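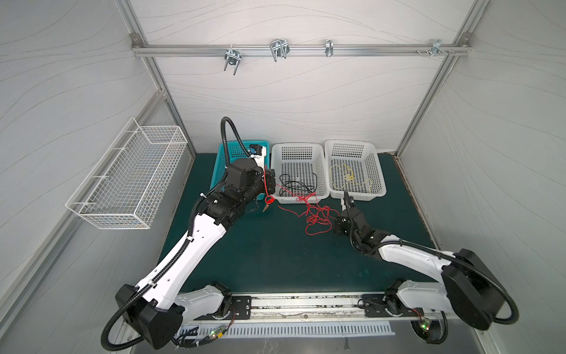 Course Handout 6: Storage, Visibility and Retrieval in Small Workspaces

Instructor: Marianna Pietrzak
Prepared with Floarea Jitaru, Gritum School of Continuing Education
Revised 18th July

1. Purpose of this unit

The previous unit dealt with the movement of goods into a building. This unit deals with what happens once they have arrived. Students will consider how supplies are assigned a place, how that place is communicated to other people, and how the cost of looking for things may be estimated. The assigned reading is chapter four of the course reader. Students who missed the session on receiving should read chapter three first.

2. Terms used in this unit

Home location: the single place to which an item is returned after use.

Overflow location: a second place holding stock that does not fit in the home location. An overflow location must be recorded at the home location, or it will be forgotten.

Retrieval time: the interval between deciding that an item is needed and having it in hand. Walking, searching and asking a colleague are all included.

Open storage: any shelf, hook, rail, tray or basket whose contents can be reached without opening a door, lid or drawer.

Closed storage: cabinets, drawers, lidded boxes and locked rooms.

3. Open and closed storage compared

Open storage shortens retrieval time and makes low stock easy to notice. It also exposes items to dust and light, and it tends to attract objects that have no home location of their own. Closed storage protects its contents and presents a tidier appearance to visitors, but it depends heavily on labels. Where labels are out of date, closed storage performs worse than no system at all.

Most workspaces need both. The usual rule is to keep items used daily in the open, between knee and shoulder height, and to place items used less than once a month behind doors. Hazardous materials are governed by separate regulations and are not covered in this handout.

Baskets deserve a short note. A perforated or mesh side allows air to pass and gives a partial view of the contents, but small parts may fall through. Students should match the size of the opening to the smallest item stored.

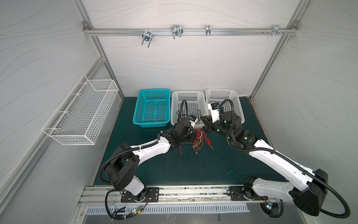
Figure 1. Open storage: perforated baskets at the back, a mesh basket on the side wall and a rail above.

4. Case: the Quezada supply room

The Quezada branch library kept its repair and craft supplies in one room shared by three departments. An inventory led by Hermenegildo Esquivel recorded 2887 separate items, of which almost 500 were duplicates purchased when the original could not be found. The staff assigned home locations by department, then by frequency of use. Seldom-used stock was moved to the Pestach annex and listed on a card inside the supply room door.

The department heads disagreed on one point. Fulgencio Varela favored a shared section for scissors, tape and glue — the items most often borrowed across departments — while the others preferred separate sets. A shared section was adopted in January and is still in use.

5. Written assignment

Select a storage area to which you have regular access. Draw a plan of it, marking each home location as open or closed. Choose 20 items and record the retrieval time for each. Submit the plan, the table of times and a commentary of no more than two pages. Obtain permission before recording times in a shared workplace.

Completed work should be left at the Gutano Hall office, Room 31, marked for the attention of Heriberto Rosales. Late work will be accepted only by prior arrangement with the instructor.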